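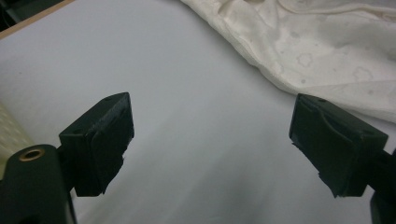 Care of a Pale Work Surface in Shared Use: Project Report

Submitted in part fulfilment of the Certificate in Interiors and Household Management

Supervisor: Ubaldo Guerra

1. Introduction

Pale work surfaces are now a common choice for shared rooms. They reflect daylight, they suit most furniture, and small items placed on them are easily found. They also show marks that a darker top would hide. The purpose of this project was to record the marks left on one smooth, grey-white table top during a month of ordinary use, to compare two simple ways of cleaning it, and to draft a routine that could be followed by anyone using the room.

The table stands in the Barbieri Room, which is used for sorting, packing, light craft work and the occasional meal. It was supplied by Camico and had been in use for two years when the project began. Before that time it had been cleaned as each group saw fit, and no written guidance was kept in the room.

2. Scope

The work was limited to the top of the table. The edges and legs were left out, as was the smaller side table by the door, which has a different finish. Scratches and other permanent damage were noted at the outset on a plan of the table top and were not included in the later figures. The project did not test hygiene. A surface recorded as clean in this report is one on which no mark could be seen or felt.

3. Method

The top was divided on paper into twelve equal areas. At the end of each working afternoon the main lights were switched off and a desk lamp was held low at one end of the table. Marks were then entered on the plan under one of four headings: dry dust and crumbs, rings and spills, pencil or ink, and adhesive. Where a mark crossed a boundary it was entered in the area holding the larger part of it.

Two cleaning products were used. Relar is a ready-mixed spray and was applied directly to a folded cotton cloth. Ilolex is a concentrate and was made up in a 500 ml bottle according to the label, with fresh liquid prepared each morning. Areas one to six were cleaned with Relar in the first half of the month and with Ilolex in the second. The order was reversed for areas seven to twelve.

Each area received one wipe from end to end, followed by a dry cloth. The plan was then checked again under the lamp. Any mark still visible was given a second wipe, for which the damp cloth was first left resting on the mark for one minute.

4. Results

A total of 847 marks was recorded in July. Dust and crumbs formed the largest group, followed by rings and spills. Adhesive was the smallest group but took the most time, and most of it was found in areas four and five, where parcels are taped.

After the first wipe, 106 marks remained. The second wipe removed 99 of these. The seven that were left consisted of five patches of tape residue and two lines of ink, all of which had been present overnight before they were treated. The tape residue was later lifted by softening it with warm water and rubbing with a fingertip through the cloth. The ink lines became fainter but could still be found under the lamp at the end of the month.

There was little to separate the two products in the removal of marks. Their effect on the appearance of the table did differ. Relar left faint streaks when too much had been sprayed, particularly near the window, and a second dry cloth was often needed. Ilolex dried more evenly but required measuring, and on two mornings the bottle was found to have been made up too strong. The surface then felt slightly tacky until it had been wiped with plain water.

5. Discussion

The results suggest that the time allowed to pass before cleaning matters more than the product chosen. Pencil wiped away on the same afternoon gave no difficulty, while tape residue became noticeably harder to shift by the following day. The pattern across the twelve areas also reflects how the room is arranged. The tape and scissors are kept at one end, and people tend to work where the tools are. A cutting mat in that position would protect the part of the table that receives the heaviest use.

The lamp check proved useful but was slow, taking up to twenty minutes. It could not reasonably be expected of those who use the room from day to day. Running a dry hand across the top detected crumbs and adhesive almost as well, although it did not detect ink.

Two weaknesses in the method should be recorded. The same student cleaned the surface and checked it, and may have wiped more firmly where a mark was known to be. In addition, the room was quieter in the second half of the month, so the two halves are not fully comparable.

6. Proposed routine

Clear the table completely before wiping.
Remove dust and crumbs with a dry cloth.
Wipe from the window end towards the door with a damp cloth, then dry.
Rest the damp cloth on stubborn marks for one minute and wipe again.
Treat tape residue with warm water on the same day. Blades and scouring pads must not be used.
Hang the cloths on the rail and replace them weekly.

7. Further work

The routine will be displayed beside the sink for the autumn term. A second set of records, taken by a different student with the cutting mat in place, would show whether the number of adhesive marks falls in areas four and five. The side table could be included at the same time.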